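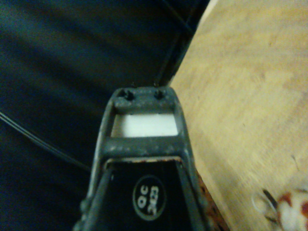

I started Hastum because I couldn't find a notebook I liked, and I'd been complaining about it for so long that my family begged me to do something. Every one I bought had something wrong with it! The paper was see-through, or the spine cracked, or the thing snapped shut the moment I let go of it. So I taught myself to sew pages together at the kitchen table, badly, and then a bit less badly. I also got fussy about covers along the way. Put a very dark navy, the kind that's almost black, next to a pale yellow-tan with a wood-like grain, as in the photo up top, and I'm happy for the whole afternoon. That pairing has found its way onto more of our covers than I'd like to admit (I do make other colors, I promise).

So what do we make?

Notebooks, mostly. They're sewn in small sections, glued lightly along the spine and left to rest under weights overnight. The sewing is the slow part, and it's also why they open flat on a desk without you having to lean on them. Our regular one is called the Ukby, after the town where we have our workshop, and it has 200 pages of plain cream paper. Lined paper came later, after a great many emails asking for it. Dotted paper came after that, after even more emails. If you're waiting on square grid – I hear you, and I'm working on it.

The small one is called the Mandberg. It's named for the hill I can see from the back door, and it fits in a coat pocket or a glove box. People use it for grocery lists, bird sightings, song lyrics, how many miles are left until the next oil change. One customer sent hers back to be repaired with half a lasagna recipe in it, and I made the lasagna. It needed more salt.

How we got to this point

The first batch took me all winter. I sold them at the spring craft fair in Ukby from a folding table with a tablecloth I had forgotten to iron, and I went home with most of them still in the box. The second fair went better (I had ironed the cloth). Then a gift shop took a few, and a school asked if I could do a set for their art class, and somewhere in there I quit my office job and rented the ground floor of an old print shop. In our first full year there we made around 1000 notebooks, every one of them sewn by hand, and my thumbs have not forgiven me.

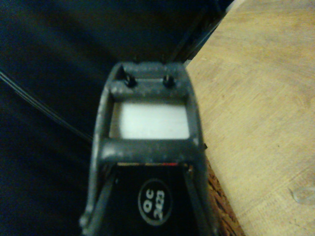 These days there's a small team of us. We all sew, we all pack orders, and we all take a turn sweeping up paper dust, which gets into everything, including sandwiches. I still do the cover samples myself because I'm too nosy to hand them over. Everybody else has gotten better at spines than I am, and they let me know it.

Classes

We teach, too! Our beginner class runs one evening a month from September through May, and it starts at 6:30. You don't need any experience, just a little patience with a needle and thread. You'll go home with a finished notebook that evening – it may lean slightly to one side, as mine did, and it will still hold your shopping list. All the tools and paper are on the tables when you get here. Classes are open to anyone 18 and over, and we do a separate afternoon for kids during summer break, with blunter needles and more stickers.

Repairs and odd requests

If one of our notebooks comes apart, mail it back and I'll fix it for free for as long as I'm able to hold a needle. I can't take on old family Bibles or photo albums, much as I love looking at them. For weddings, guest books and the like, write to me at least two months ahead. For shops, the smallest order we can do is 100 notebooks, and you can mix sizes and papers however you want.

Come say hi

The workshop is open most afternoons, and the door sticks, so give it a good push. There's a basket of seconds by the window with crooked covers and perfectly good paper inside, and they cost very little. Bring your favorite pen and try it on everything.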